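サイト内検索 キーワードを入力 検索する

大型ブロックの貸出と机上活動を通年実施へ Flinent館、6月から受付枠を拡大

2026年2月13日 Tistby文化財団 広報係

Tistby文化財団は、同財団が運営するFlinent館において試行してきた組み立てブロックの団体貸出および館内での机上活動について、本年6月より通年の事業として実施することを決定した。事業名は試行期間と同じく「Flekus」とし、受付、点検および返却の手続きを一本化する。

Flekusは、幼児向けの大ぶりなブロックを机の上で組み、ほどき、色ごとに分けて箱に戻すまでを一続きの活動として扱う事業である。試行期間中の利用は延べ244組であった。利用の内訳は館内活動が多数を占め、団体貸出は後半に入ってから増加した。財団では、貸出の申込みが特定の時期に集中したことを踏まえ、受付枠を月ごとに分けて設ける方式へ改める。

使用するブロックは、上面に丸い突起を備えた互いに組み合わせる形式のもので、総数は800個となる。館内の活動では、このうち数個を机に出すところから始める。色の指定は設けていないが、見本では黄色の長いブロックを一番下に置き、その片側に寄せて緑のブロックを載せる組み方を採用している。黄色の突起が片側に残るため、次の一つをどこに付けるかを参加者が選ぶことができる。見本は高く積むことを目的としておらず、三段で終えるものが大半である。

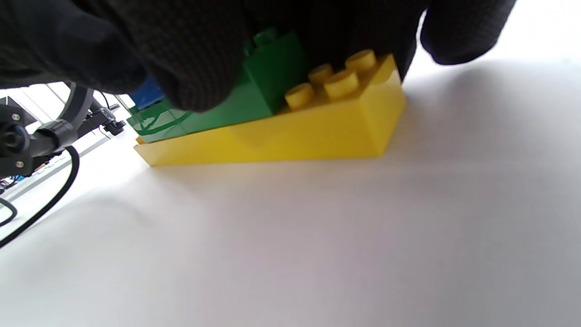 貸出を申し込むことができるのはどのような団体か。対象となるのは、未就学児または小学校低学年の児童を受け入れている施設、地域の子育てサークル、および読み聞かせ等の活動を継続して行っている団体である。個人への貸出は行わず、個人の利用は館内の机上活動に限るものとする。

貸出は箱単位で行う。一箱に収めるブロックは40個とし、異なる箱の中身を混ぜて返却することは認めない。箱のふたの裏には内容表を貼付し、色別の個数と長さの別を記載する。返却時には、利用団体の担当者と館の職員が内容表に照らして双方で確認し、受領欄に記入する。過不足があった場合は、その場で館に申し出れば足り、後日の書面提出は求めない。

試行期間中の箱は深さがあり、底のブロックを取り出すために中身をすべて机に空ける例が目立った。6月以降は浅い箱「Escobar」に切り替える。Escobarは仕切りのない平型の収納箱で、ブロックを二段までの高さで収める。持ち手は短辺の両側にあり、職員による館内での試用では、棚への出し入れに支障は認められなかった。従来の箱は廃棄せず、予備のブロックおよび清掃用品の保管に充てる。

館内活動の所要時間は一回につき30分とする。開始後はまず自由に組む時間を置き、続いて見本と同じ形を組む時間、最後に片付けの時間を設ける。それぞれの配分は当日の参加者の様子により職員が調整する。年齢の異なる参加者が同じ机に着く場合には、見本を省き、全体を自由に組む時間とすることがある。

机の配置についても見直しを行った。従来は部屋の中央に机を集めて一つの大きな作業面としていたが、ブロックが中央に寄り、手の届かない位置に残ることがあった。新たな配置では机を分け、一つの机に出す個数を少なく抑える。白い天板の上に黄、青、緑のブロックを間をあけて置くと、形の違いが見分けやすく、次に使う一つを選ぶまでに迷うことが少ない。青の長いブロックは突起が四つずつ二列に並び、同じ長さのものを探す際の目安としても用いられる。

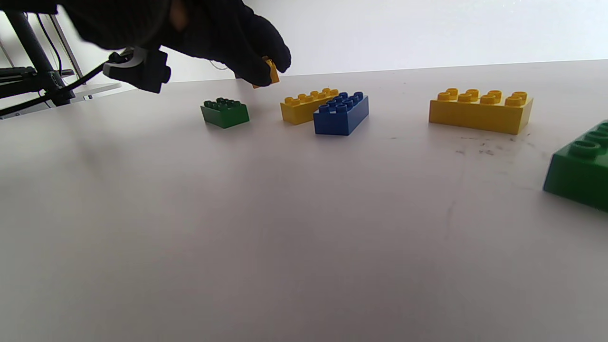
色別に片付けるより長さ別のほうが早い、との意見が利用者から寄せられている。短いものを先に集め、残った長いものをまとめて箱に入れると、幼い子でも最後まで手伝えるのだという。同じ意見には、家庭でも同様の順で片付けているとの書き添えがあった。

財団はこの意見を受け、片付けの順序を一つに定めず、色別と長さ別の二通りを案内に併記することとした。内容表は引き続き色別の記載を基本とするが、長さの別を同じ行に示すため、いずれの順序で片付けた場合にも照合が可能である。案内の文面は現在作成中で、完成後は各箱に一部ずつ同封する。

点検は返却の都度行い、突起の欠け、側面のひび、はめ合わせの緩みの三項目を確認する。はめ合わせの確認では、対象のブロックを基準となるブロックに載せ、横から軽く押して外れないことを見る。外れるものは貸出用から除き、館内の見本用としても使用しない。試行期間中に除かれたブロックは少数にとどまり、補充は在庫の範囲で対応することができた。

清掃は、中性洗剤を薄めた液で拭いたのち、水拭きと乾拭きを行う。裏側のくぼみには水が残りやすいことから、拭き終えたブロックは突起を上にして間隔をあけて並べ、十分に乾かしてから箱に戻す。利用団体が自ら洗浄する必要はないが、食べ物や絵の具が付着した場合には、乾く前に水で拭き取るよう求めている。熱湯、漂白剤および食器乾燥機の使用は不可とする。

館内活動に使用する部屋については、日中の外光が入る窓際の机を優先して開放する。日差しの強い時間帯には日よけを下ろし、天板への照り返しを和らげる。机の上に出すのは、黄色、青、緑を取り混ぜたひと握り程度の個数とし、参加者の手元に散らした状態から始める。きちんと整列させて出した場合と比べ、最初の一つに手が伸びるまでの時間が短いというのが職員の所見である。
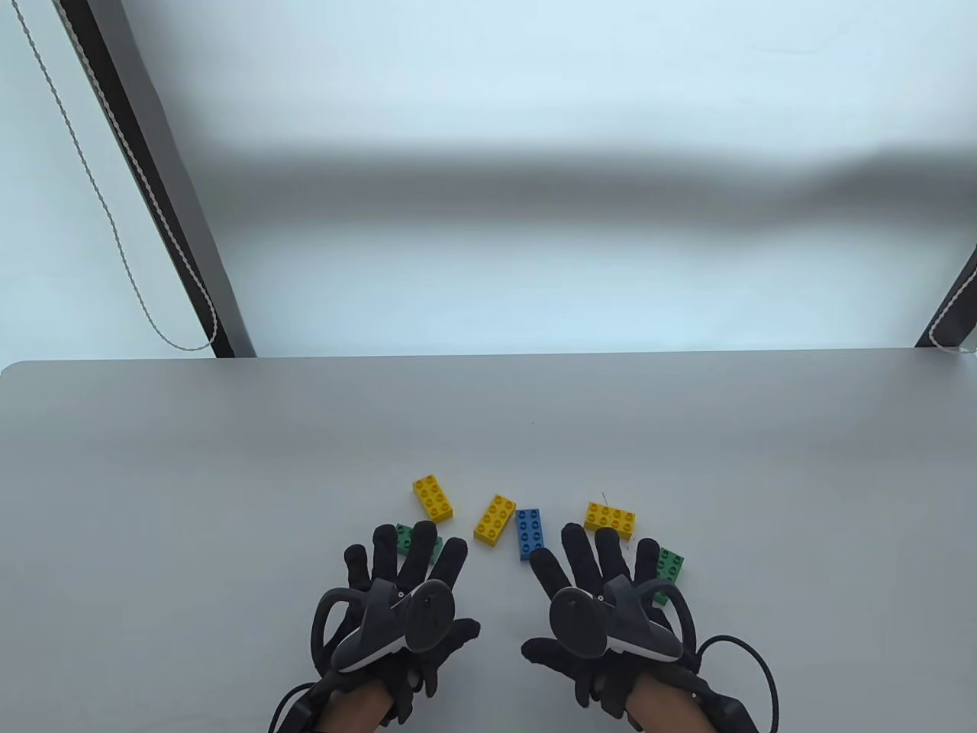
もう少し個数を増やしてほしい、という声も館に届いている。六つや七つではすぐに組み終わってしまい、隣の机から借りたくなるとの内容で、併せて、箱を机の脇に置いておき必要な分だけ取れるようにしてはどうかとの提案が添えられていた。

これについて財団は、開始時の個数は現行のとおりとし、自由に組む時間に入った後は、参加者の求めに応じて職員が追加する運用とした。箱を机の脇に置く方法は、通路の幅を確保できる机に限って試し、結果を見て扱いを決める。机の間でブロックをやり取りすることは差し支えないが、片付けの時間には元の机に戻すものとする。

団体貸出の期間は、受取日から起算して二週間を上限とする。延長は、次の予約が入っていない場合に一回まで認める。受取および返却の場所はFlinent館一階の貸出窓口のみで、配送による受渡しは行わない。台車は館内に限り貸し出す。車両で来館する団体は、正面の乗降場を利用し、積込みが終わり次第移動すること。

利用料は、館内活動、団体貸出ともに無料とする。通常の使用による破損について弁償を求めることはない。紛失については個数を確認のうえ記録し、同一団体で重なる場合には次回の貸出箱数を調整することがある。

申込みは所定の用紙により窓口で受け付ける。用紙には、団体名、連絡先、利用場所、利用する児童のおおよその年齢、希望する箱数を記入する。試行期間中に登録を済ませた団体は、登録内容に変更がない限り、改めて登録する必要はない。なお、旧様式の用紙も当面の間は使用することができるが、希望箱数の欄がないため、余白に記入のうえ提出されたい。

通年実施に伴い、館内の掲示および内容表は順次差し替える。差替えの期間中は新旧の内容表が混在することから、窓口では箱の番号と内容表の番号が一致していることを確認してから受け取るよう案内している。番号が一致しない箱を受け取った場合は、未使用のまま窓口に持参すれば別の箱と交換する。

関連するお知らせ
・Flekus 団体登録の手引きを改訂しました
・収納箱Escobarの取扱いと積み重ねの上限について
・Flinent館 一階貸出窓口の受付場所変更
・木製パズルの貸出再開について
・Tistby文化財団 遊具点検記録の様式を更新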